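Equipment Review: Kirance Two-Arm Tabletop Workcell

Prepared for the Equipment Planning Group by Jolene Doolan, with bench notes from Rawiri Hollis

Summary

The Kirance workcell is a two-arm tabletop system sold as a package: arms, grippers, rail, enclosure frame and wall panels. The Ternesell training center bought one unit last year for its food service packing program and has had it in regular use since May. This review is intended for departments preparing a capital request for similar equipment. The unit is recommended, with reservations about the accessory pricing and the time needed for setup.

Purchase price and related costs

The base package was quoted at $3,975. A competing quote from Gwilliam came in at $3,740, but it did not include an enclosure, and the frame and panels would have been ordered separately. Both quotes excluded shipping.

Departments should plan for more than the quoted figure. In the first year the center spent a further $1,037 on replacement gripper fingers, spare cables, cable ties and a second power supply. Paora Maihi, who manages purchasing for the center, advises entering these items on the original request. A supplementary request takes as long to approve as a new one, and in our case the arms stood idle for three weeks while a cable order went through.

The service plan was declined. It covers the arms and the rail but excludes the grippers, where most of our wear has occurred.

Assembly and space

The supplier's literature gives one working day for assembly. Two members of staff needed three. The aluminum frame went together without difficulty. Most of the added time was spent squaring the rail and routing the cables so that neither arm pulled on them at full reach. The printed instructions are adequate for the frame and thin on wiring.

The bench must be level and able to carry the full weight of the rail along its front edge. Departments with folding tables should include a fixed bench in the budget. Access from the front is also required, as the small circuit boards are mounted at the rail and must be reached for any wiring check.

Performance in use

Simple transfers of rigid items were satisfactory from the first week. The center's interest, however, is in bakery packing, where the container is soft and the goods vary in shape. Our standard exercise uses a paper shopping bag and a tray of assorted bread: a round bun, a braided pastry, a long roll and a ring-shaped bun. Both arms are needed at the bag before any bread is moved, and this should be understood by anyone considering a single-arm purchase to save money.
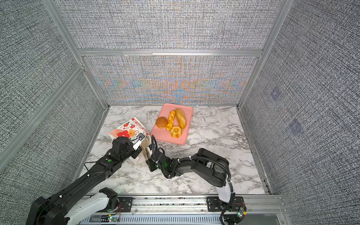

Reliability and support

Over 2,000 logged cycles the arms required no repair. Gripper fingers were replaced twice. One cable failed near the wrist of the right arm and was exchanged by our own staff in under an hour. Telephone support was courteous but limited to morning hours. Written questions were answered within two working days, in most cases by the same technician.

The control software is plain and stable. User accounts cannot be restricted by role, and Keith Sheehan of the technical office has asked that shared sites keep a written log of changes to settings.

Recommendation

The workcell is suitable for departments that have a fixed bench, a trained operator and a defined task. Requests should list the base package, one full set of spare fingers, two spare cables and the second power supply as separate lines. Departments that expect to handle only boxes or trays may find the Gwilliam quote sufficient.

Questions on budget codes should be sent to Horácio Bettencourt at the Coturberg office before the request is submitted. The center's unit may be viewed in operation by arrangement with Rawiri Hollis.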